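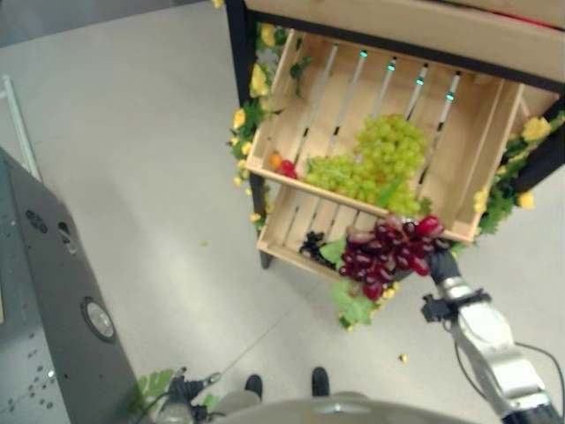
Red grapes in the right gripper, green ones in the crate above.

BUILD 402

The planner was called Demon, and I loved it even on the days it sulked.

It sulked over grapes. Give it an orange and it would have a path to the crate before I'd lifted my finger off the key. Give it a bunch of grapes and it drew a beautiful curve, flew the arm along it, and then froze with the fingers shut, asking the tracker over and over whether the thing it was holding was still the same thing.

I read the log in the kitchen at Skalley with my coat on. 1870 lines, nearly all of them one question. IS THIS THE OBJECT? Then, 80 milliseconds later, IS THIS THE OBJECT? A bunch swings, you see. It turns, a stem shows, three grapes hide behind five others, and the tracker (we called it Relau, after the town where we'd written the first version) would answer, very politely, that it had never seen this fruit before in its life.

"So it keeps being introduced to the same grapes," I told the kettle.

I ran back down the corridor - I really did run - and took out the shape check. All of it! In its place I put a few lines that said: if the fingers are closed and the load hasn't changed, you are holding what you were holding. Trust your hand. Then I typed the new build number, 402, and pressed go before I could talk myself out of it.

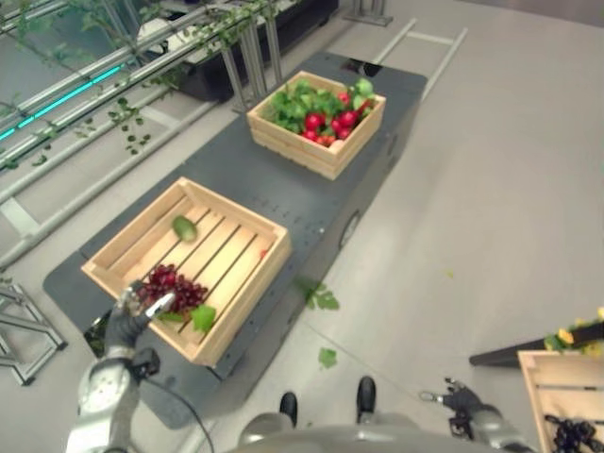

Had I thought about what happens when it drops one, came the voice over the speaker from the Guerra office, because a planner that trusts its hand will carry nothing at all across the room and be very pleased with itself.

I had not thought about that.

"The load would change," I said.

And if it lost one grape? Or four?

I sat down on the floor with the keyboard on my knees. How much of a bunch can go before it stops being the bunch? I'd been at this since January and it was the best question I had been asked. I wrote it at the top of the file, as a comment, with two question marks. Under it Demon was waiting for its next goal, cursor blinking.

I gave it the radishes.

402 shares | 4 comments

Reader: Trust your hand! I've written that exact patch and regretted it by teatime.

Guest: More Demon please. Does it cope with radishes?

Reader: Leaves everywhere, I bet. Leaves are worse than stems for a tracker.

Guest: Loved the kettle.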